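Rebane craft library opens its doors again

7/2/20

The craft library in Rebane is open again after being closed since April. Members can come in the afternoon to borrow materials for sewing, knotting and other handwork, and return what they do not need anymore.

The library was started by Hannelore Ehlers, a retired sewing teacher, in the back part of the Misell bookshop. It works in a simple way. A member pays 7 dollars for one month and can take home one box at a time. The materials that are used up do not have to be paid for, but people are asked to bring something from their own drawers when they can.

"In spring many people were at home and wanted to make things with their hands, and exactly then we had to close," said Ehlers. "I received letters about it — even one from a man who needed only buttons."
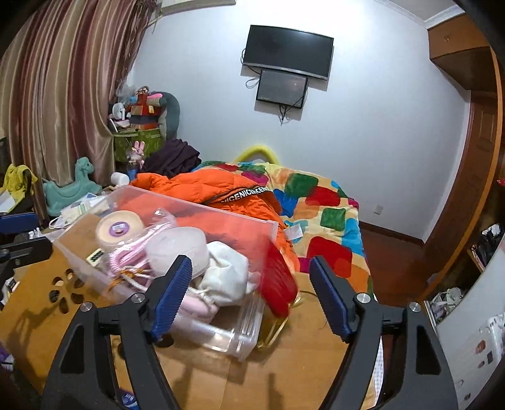 Cord, a roll of tape or ribbon and a few fabric items share a clear plastic box.

Before the closing the library had 80 members. Ehlers hopes that most of them will come back, and 39 have already renewed for the summer. Only two visitors can be inside at the same moment, so it is necessary to reserve a time by telephone.

Darcy Pearce, who owns the bookshop, has agreed to keep the rent at the same level until the end of the year. The evening courses will stay closed for now. A course in simple mending is planned for the fall — the teacher will be Ubaldo Carbone, a tailor from Skukden.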